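Workshop Tips: What I Brought Home From the Cullden Open Day

So the Cullden people opened up their repair shop to visitors in April and I went, mostly for the free coffee, and came back with a page and a half of notes. They fix up old office computers out there and a good chunk of the bench work is done by robot arms now. I've been cleaning out and rebuilding PCs on my kitchen table for years, and I was sure I had nothing to learn from a machine. Wrong! Half of what they do to make life easy for the arm makes life easy for me too.

Lay the case flat. I always worked with the tower standing up and my hand jammed in sideways. Every case on the Cullden benches was on its side on a rubber mat, the kind you put under a dish rack. I bought one the next day and nothing slides anymore.

Tie your cables back before you touch anything else. They said loose cable causes more stopped jobs than anything, and I can believe it (I once yanked a fan lead clean off with my sleeve). Velcro strips, the reusable kind, loop them around the bundle and park it against the drive cage. Don't use zip ties for this. You'll end up going in with cutters right over the board.

Good light, from the side. One bench had a Zasik lamp on a bendy neck, set low, and you could see every screw head. My old ceiling light just put my own shadow on the work. Any desk lamp will do.

Screws go in a muffin tin, one cup per step, going left to right. This one is mine and I told them so. They use printed trays, very fancy, same idea.

Now the processor, which is what I'd really come to see. They had an arm set up over an older board with memory slots above and below the socket, and the woman giving the talk went through the order of things while we crowded in. Power off and unplugged, hold the start button down a few seconds, touch bare metal on the case. Then cooler off, memory out and set aside, and only then do you go near the socket lever.
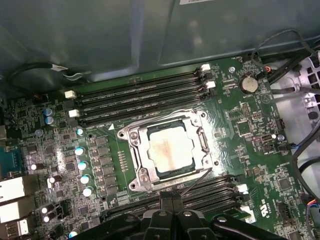 Old thermal paste comes off with a coffee filter and rubbing alcohol. Coffee filters don't shed fuzz the way paper towels do. Dab, wait a minute, wipe toward the middle, fold to a clean spot and go again. A faint stain left on the metal won't hurt a thing, so quit before you start scrubbing.

Before you lift a chip out, find the little triangle printed by the socket and match it to the mark on the chip's corner. Take a phone picture if your memory is like mine. Then the lever: press down, ease it out sideways, let it up slowly. Never let it snap.

I also asked about battery swaps, and they told me to write down the clock and startup settings first. I've skipped that every time and paid for it every time.

Lunch was 3 dollars for chili, very decent. Next month I'll write up the label remover I tried from the Lauritsen table, once I've tested it on jam jars.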